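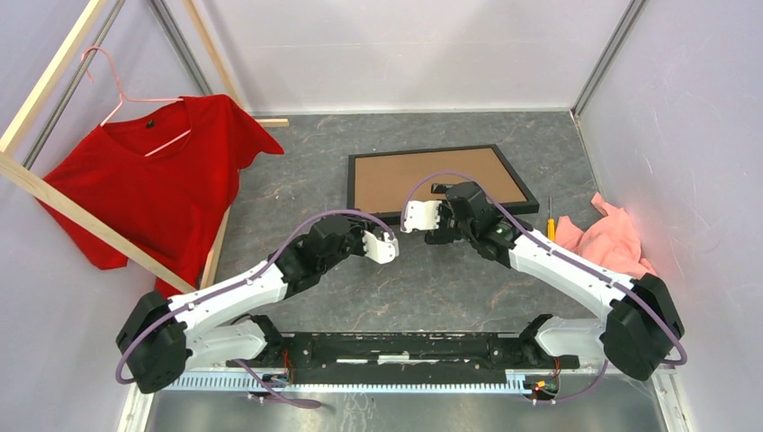
Two-arm cell with the garment frame at left and both grippers at the center of the workspace.

Cell Technician, Two-Arm Workstation
Kestarora Laboratory, Ornham site

Kestarora invites applications for the position of Cell Technician at its Ornham site. The successful applicant will be responsible for the setup, daily care and repair of a single enclosed workstation in which two robot arms, mounted side by side on a common bar, handle clothing and small household objects. The position is full time and reports to the Laboratory Manager.

About the position

The workstation is known internally as Gestik. It is used by three research groups on a shared schedule, and its condition at the start of each session determines whether the work of that session can be compared with earlier work. The technician holds sole responsibility for that condition. Research staff operate the arms but do not adjust, rewire or dismantle them.

The position does not include programming of the arms beyond the running of supplied test and calibration routines. Applicants seeking a software position should consult the separate listing for the Gestik control group.

Principal duties

Daily opening of the cell. The technician inspects both arms from the shoulder motors to the gripper tips before power is applied, confirms that the mounting bar is secure on its rail, and runs the homing routine on each arm separately and then on both together. The cell is to be released to the first user by 9:30 a.m.

Cable care. The purple cables that run along each arm must keep enough slack for full movement of the elbow and wrist, without hanging where a gripper could catch them. The technician checks the loops at each opening and after any session in which an arm has reached an end stop. Smaller wiring at the two mounts is to be inspected for strain at the connectors. Any connector that has been unplugged is tested under motion before the cell is returned to use.

Gripper maintenance. Gripper parts are cleaned daily, and their opening and closing travel is measured once a week. Parts showing wear are replaced in pairs, left and right. The technician keeps the stock of spare gripper parts and orders replacements from the supplier, Amegashie, when fewer than 6 pairs remain.

Scheduled service. Each arm is serviced after every 400 hours of powered operation. Service includes removal and inspection of the wrist units, tightening of all link fasteners to the stated torque, and a repeatability test of 100 cycles. Results are entered in the service record on the same day. An arm that does not pass is withdrawn, and the users of the cell are notified in writing.

Fixtures and objects. The technician builds and repairs the wooden frame on which garments are hung and keeps it in its marked position. Frame joints must be firm, and beams must be free of splinters and rough edges that could snag fabric. Hangers, garments, cloths, picture frames, hand tools and other task objects are stored, labeled and issued by the technician according to the session plan.

Repair. First-line repair is carried out on site. This includes the replacement of motors, links, cables and gripper parts, and the tracing of wiring faults. Faults inside a sealed motor unit are referred to Amegashie. The technician prepares the unit for shipment and fits the exchange unit on arrival.

Records. A written log is kept for the cell. Every change is recorded, including changes that were later reversed.

Required qualifications

A two-year technical degree or completed apprenticeship in mechatronics, electrical maintenance, industrial automation or a closely related trade. Equivalent work experience will be considered where it is supported by references.

At least two years of hands-on work with powered machinery that includes electric motors and low-voltage wiring.

Ability to read wiring diagrams and assembly drawings.

Competence with common hand tools, a torque wrench, a multimeter and a soldering iron.

Working knowledge of lockout procedures. Site-specific training will be given.

Ability to write a clear fault report in English.

Preferred qualifications

Experience with small robot arms or other multi-joint equipment.

Basic woodworking skills sufficient to build and square a light frame.

Experience with 3D printing of brackets and replacement parts.

Experience in a shared laboratory or workshop in which equipment is booked by several groups.

Working conditions

The work is carried out indoors, partly standing and partly bent over the cell. The technician must be able to work with small fasteners for extended periods and to lift an arm from its mount with the help of a second person. Power to both arms must be locked off whenever the technician reaches into the enclosure for service. No exception is made for brief adjustments.

Regular hours are 8:00 a.m. to 4:30 p.m. Evening work may be required a few times a year, when scheduled service cannot be completed during the day. Evening hours are compensated by time off.

Terms of employment

The appointment is for two years, with the possibility of extension. Pay is set according to the Kestarora technical staff scale, and placement on the scale depends on training and experience. The position includes health coverage, paid leave and an annual training allowance of $1,000, which may be used for courses in electrical safety, robot maintenance or a related subject.

The appointment begins in June. During the first month the new technician will work alongside the present holder of the position and will complete one full service of each arm under supervision.

How to apply

Applications should consist of a letter of no more than two pages, a résumé, copies of relevant certificates, and the names of two references who have direct knowledge of the applicant's practical work. The letter should describe one repair for which the applicant was personally responsible, stating the fault, the method by which it was located, and the tests made before the machine was returned to service.

Applications are to be submitted through the Kestarora staff portal under the title "Cell Technician, Ornham." Incomplete applications will be returned once for completion and will not be considered if returned a second time.

Selected applicants will be invited to Ornham for an interview and a practical test lasting some three hours. The test consists of a wiring inspection, the replacement of one gripper, and a short written report. Tools are provided. Travel costs within the state are reimbursed on presentation of receipts.

Kestarora is an equal opportunity employer. Applicants who require an accommodation for the interview or the practical test are asked to state this in their letter.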